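13/01/2020

Ludlow bench, kitchen table setup. Notes mostly for me and Aitana, Miloslav please read the part on the finish before you wipe anything down.

Started with the tabletop because it has been bothering me since before the break. The butcher-block top took on some gray marks near one corner, probably from the old pan with the rough bottom. Sanded with the grain by hand, 120 then 180, vacuumed, went over it with a barely damp rag and let it sit through lunch. The grain came up a little so I knocked it back with 220. One thin coat of mineral oil, left half an hour, wiped off. It needs a second coat but I want to use the table this week so that can wait until February.

Do not use the citrus spray on this top. It takes the oil straight out and leaves pale patches. Water and a drop of dish soap on a wrung-out cloth, dry right after. The spray is fine for the tray and the frame.

Width of the top measured again while it was clear: 78 cm at one end, 78 at the other. Good. The old sheet in the Rastmont binder has 70 and I think that was the previous top. Crossed it out and initialed it. If anybody has cut liners to the 70 figure they will come up short, so check the drawer before ordering more.

Things on the table. Aitana and I went through the kitchen box and settled on a small set for the breakfast layout:

black frying pan, round, goes in the black tray
metal spatula
amber-brown ribbed cup
carrot
waterfall book
spiky plant

We left out the second cup, the blue bowl and the wooden spoon. The spoon has a split in the handle and should be thrown away, I have put it on the shelf by the sink with a tag. Blue bowl is OK, it was just crowding the tray.

The pan inside the tray works better than the pan directly on the wood. Two reasons, it keeps the new oil off the bottom of the pan, and the tray edge stops the pan from creeping when the spatula gets pushed against it. I tried a square of shelf liner under the pan as well. Too grippy, and it wrinkles. Took it out.

Spatula position took longer than it should have. With the blade flat in the pan it slides around and you end up chasing it. With the blade up on the rim it stays put well enough and the handle is easier to get hold of. Left rim for now. Aitana would like to try the right side and I have no objection, but write down which one you used. Last time we had a page of notes with no side given and had to throw out the page.
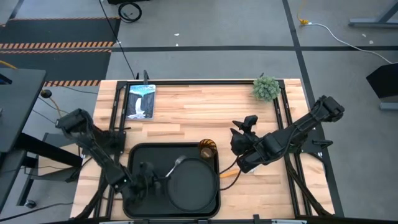

Cup stays by the upper edge of the tray. I had it nearer the pan at first and kept catching it with the spatula handle on the way out. The ribs help with grip, but they also hold grime, so use the bottle brush on them at the end of the day and don't just rinse.

Carrot goes on the bare wood to the right of the pan. I considered putting it in the pan from the start and decided against it, it makes more sense to have it waiting outside like it would be on a real counter. It rolls if you set it down at an angle. Lay it down gently and give it a second before letting go.

Book and plant are at the back corners, book left, plant right. They are only there to make the table feel less bare and they should not need to be touched. Book flat with the cover up. The plant is artificial and collects dust like nothing else, Miloslav suggested a soft paintbrush and that works. Do it over the trash can, away from the oiled wood.

Cables. I keep finding one lying across whatever was set out on the right side. Before starting, check that the carrot can be lifted straight up without dragging anything with it. If it can't, move the carrot, leave the cable run alone. Clips are on the Clivholm order, which has not shipped. Order number ends in 1775 if anyone calls them.

Floor. The tape lines are holding up. The hazard border on the mat was swept and checked for lifting, fine for now. Please coil spare cable when you finish and put it toward the back wall.

Tried the basic sequence a few times in the afternoon: spatula out of the pan, carrot in, spatula back. Feels about right as a layout. The part that still seems awkward is setting the spatula down again on the rim, the handle wants to swing. A heavier pan might help, or a spatula with a shorter handle. There is a short one in the Kılıçarslan box, nylon I think, but then we lose the metal on metal and Aitana wanted to keep that. Will ask her.

To do:
second coat of oil on the top, February
throw out the split spoon once Aitana has seen it
look for the short spatula
cut 2 new tray liners, correct size this time
felt dots for under the tray, it is going to scratch the finish otherwise

Miloslav added later: felt dots are in the top drawer of the gray cabinet, the brown ones. The black ones leave glue.

Put the brown ones on, four corners. Tray sits level. Oil rags are hanging flat over the rail outside, leave them until they are stiff and then they can go in the metal can.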